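Work > Robots > Helping Hands

Print this page | E-mail this page

At the Gelar care home in Borkport, wheelchairs get moved all day long. Aides used to do all of it. Now a robot does part of the job. It has 2 arms, and it holds a chair by the push handles, like a person does.
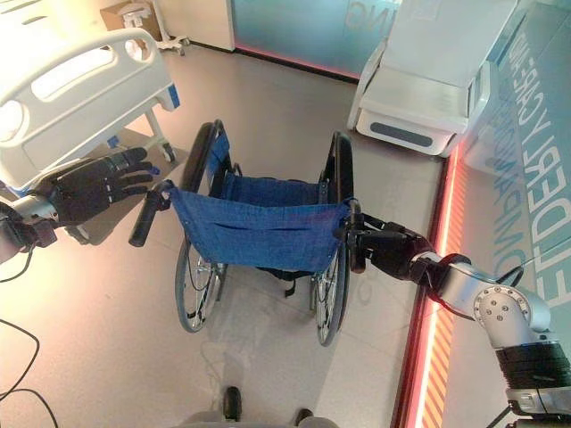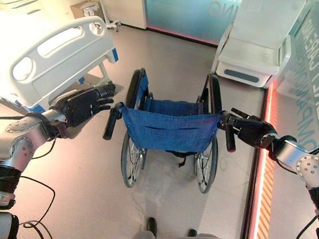
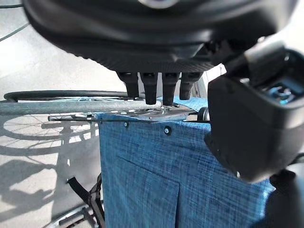
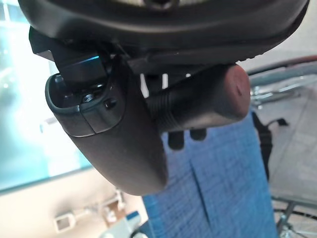
The robot at work with a blue wheelchair.

The 8 aides still have jobs. They spend less time moving empty chairs and more time talking with residents. They also had to learn new things, such as how to stop the robot. An aide checks on it every day.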